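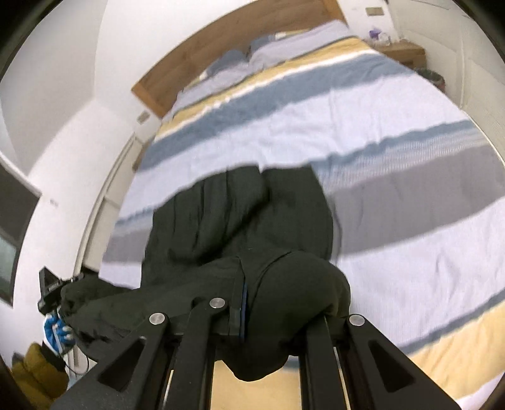 Ticket 2409
Subject: Guest room 339 thermostat drops to 35 percent fan and stays there
Property: Munolness
Opened by: Magdalini Galanis, front desk
Assigned to: Apostolos Balaskas
Priority: Normal
Status: Closed

9th November, 8:10 am
Guest reports the room won't warm up. Wall unit shows the right set point, but the fan stays at 35 percent. Turning it off and on at the wall made no difference.

9:25 am, Balaskas
Checked the filter and the return vent. Both clear. Fan goes to 100 percent in test mode, so the motor is fine. Drops back as soon as I leave test mode. Looks like a schedule coming from the Vonance controller.

10:40 am, Balaskas
Controller has the room in the "vacant" group. It was moved there in August when the third floor was being painted and never moved back. Changed it to "occupied." No change at the wall unit.

11:15 am, Garcia
The wall unit keeps its old group until it gets a full sync. Go to Devices, pick the room, then Resync. Saving the group doesn't do it.

11:30 am, Balaskas
Resync done. Fan now follows the set point. Room up to temperature by noon.

1:05 pm, Galanis
Guest says it's fine now. Please check the other rooms on that floor for the same setting.

2:50 pm, Balaskas
Two more found in the wrong group, both fixed and resynced. Closing.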